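# Chapter 6: Repeating Patterns

Tiles, wallpaper, honeycomb, the weave of a shirt, the brickwork on the side of a post office. Start looking for repeating patterns and you will have trouble getting down the street, because every fence and manhole cover wants a minute of your time. We think that's a wonderful problem to have, and by the end of this chapter we hope you have it too.

So far in this book we have worked with one shape at a time. You've found areas, measured angles, and proved that two triangles match. Now we let the shapes loose! We'll ask what happens when a figure is copied over and over until it fills a whole flat surface, with no gaps and no overlaps. A pattern like that is called a **tessellation**, from a Latin word for the small square stones used in mosaics.

## The Floor at Husurholm

Let's begin with a floor. The old customs hall at Husurholm has one of the finest tiled floors on its stretch of coast, and when the building was repaired, a tile setter named Dušan Georgiev was hired to put the damaged part back together. He had a box of drawings, a bucket of chipped tiles, and a missing patch in front of the main doors that needed 913 new pieces.

The floor uses only two shapes, a regular octagon and a small square. Each octagon touches four other octagons and four squares, and it looks as if somebody planned it with great care. Somebody did, but the geometry left them very little choice. Once you decide to lay regular octagons edge to edge in rows, the leftover holes *have* to be squares. You can see why with a little arithmetic:

- Each interior angle of a regular octagon measures 135°.
- Two octagons meeting at a corner use up 270°.
- A full turn is 360°, so 90° is left over.

Ninety degrees is the corner of a square. The side of the hole is also a side of an octagon, so all four sides are equal, and the hole is a square whether the designer likes squares or not.

Georgiev knew this from his hands long before he saw it on paper. In his notes on the job he wrote that he could tell a bad octagon by setting it down next to its neighbors and trying a square in the hole. If the square rocked or stuck, he threw the octagon out. His supplier, Boström, sent a first batch with corners that were off by one degree. One degree doesn't sound like much. Across a floor that size, it was enough to push the last row into the wall.

> **Try It Now**
> Cut eight squares and eight regular octagons from stiff paper, all with the same side length. (There's a tracing sheet at the back of the book.) How many different ways can you fit them around a single point? Sketch each one and label the angles.

## What Makes a Pattern Repeat?

A pattern repeats if you can slide the whole thing some distance in some direction and have it land exactly on top of itself. That slide is a **translation**, which you met in Chapter 3. There we moved one triangle across a coordinate grid. Here we move everything at once, and we have to imagine that the pattern goes on forever in every direction, since a real floor runs out of room.

Most repeating patterns can do more than slide. Some can be turned around a point, a **rotation**. Some can be flipped over a line, a **reflection**. Some can do a flip and a slide together, called a **glide reflection**. Footprints in wet sand are the classic case of that one: left, right, left, right, each print a flipped and shifted copy of the one before.

Every motion that leaves the pattern looking the same is called a **symmetry** of the pattern. Two patterns that look nothing alike, say a wallpaper of blue parrots and a sheet of postage stamps, may turn out to have exactly the same set of symmetries. To a mathematician those two patterns are close relatives. And the number of families is surprisingly small! For patterns that repeat in two directions on a flat surface, there are exactly 17. You could invent patterns every day for the rest of your life, and every single one would belong to a family already on the list.

We won't prove that result in this course. You will learn to sort patterns, though, and by Section 6.5 you should be able to tell several of the families apart quickly.

## Three Shapes and No More

Suppose you're only allowed one shape, and it has to be a regular polygon. Which ones will cover a floor?

Think about a single corner where several copies meet. The angles there must add up to exactly 360°, so the angle of the polygon has to divide 360 evenly. An equilateral triangle has angles of 60°, and six of them fit. A square has angles of 90°, and four fit. A regular pentagon has angles of 108°. Three of them make 324°, which leaves a gap, and four make 432°, which is too many. A regular hexagon has angles of 120°, and three fit perfectly.

Past the hexagon, trouble. A regular heptagon has angles a bit over 128°, so three of them already overlap. Every polygon with more sides has even bigger angles. Two copies would not be enough, because two angles of less than 180° can never fill a full turn. That closes the door. Triangles, squares, and hexagons are the only regular polygons that work alone.

Bees use the hexagon. Graph paper uses the square. The town of Trakham used the triangle for the roof of its bus station, and Section 6.2 has a drawing of it with a set of problems you can work directly on the page.

## Squares Everywhere

Of the three, the square is the one you'll meet most often, and it's easy to take for granted. Window screens, chessboards, spreadsheets, bathroom walls, waffles. A square grid is easy to draw, easy to cut, and easy to count. If a wall is 40 tiles wide and 100 tiles high, it holds 4000 tiles, and you can work that out without getting out of your chair.

The square grid also has a rich set of symmetries. You can turn it 90° around the center of any cell, or around any corner where four cells meet. You can flip it over a grid line, or over a line halfway between two grid lines, or over a diagonal. Try to find all the kinds of mirror line before you turn to Section 6.3.

Cloth is a good place to hunt for grids, and it brings up a point that puzzles many students. When fabric is creased or draped, the lines printed on it bend. Has the pattern lost its symmetry? On the table, yes, a little. In the plan the designer drew, not at all. When we study a pattern we study the flat, endless version in our minds, and the tablecloth is a small rumpled sample of it.

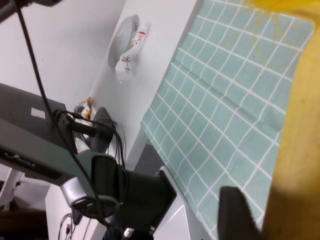 **Figure 6.1** A square grid on a tablecloth. The white lines bend slightly where the cloth is creased.

Seeing the cloth at an angle changes nothing about the pattern itself. The cells still meet four to a corner, and the same slides and flips still work. Only the directions have new names. Keep this in mind for Exercise 12, where a grid has been rotated on purpose to see if you'll still recognize it.

## Counting Without Counting

One of the most useful things about a repeating pattern is that you only need to understand a small piece of it. That piece is called the **unit cell**. Copy the unit cell by translations and you get the entire pattern.

In the Husurholm floor, the unit cell contains one octagon and one square. Knowing that, we can estimate how many of each shape lie in any large section. Suppose a rectangular section is made up of 1058 unit cells. Then it needs 1058 octagons and 1058 squares, or 2116 tiles in all. No crawling around on your knees with a clicker.

Textile mills rely on this same idea. The Oser mill, which we'll visit in Section 6.4, prints cloth with rollers, and each full turn of a roller lays down one repeat. If a repeat is 50 centimeters long, then 700 turns will print 350 meters of cloth. A scratch on the roller will show up 700 times too, and always in the same place in the repeat. That makes it fairly easy to track down and very expensive to ignore.

## Before You Start

You'll get more out of this chapter if the following ideas are fresh. Look back if any of them feel shaky.

- Interior angles of a regular polygon (Section 2.4)
- Translations, rotations, and reflections (Sections 3.1 to 3.3)
- Congruent figures (Section 4.1)

You will also want tracing paper, a ruler, and a pair of scissors. A small mirror is handy for checking reflections.

**Chapter Project: Pattern Log.** Over the next few weeks, collect ten repeating patterns from places you really go. Sketch each one, mark its unit cell, and list every symmetry you can find. At least three must come from fabric and at least two from buildings. If you start the chapter in September, as many classes do, get your outdoor patterns first while the evenings are still light.

## 6.1 Covering the Plane

We said that a tessellation fills a flat surface with no gaps and no overlaps. Let's make that precise, beginning with the word *gap*.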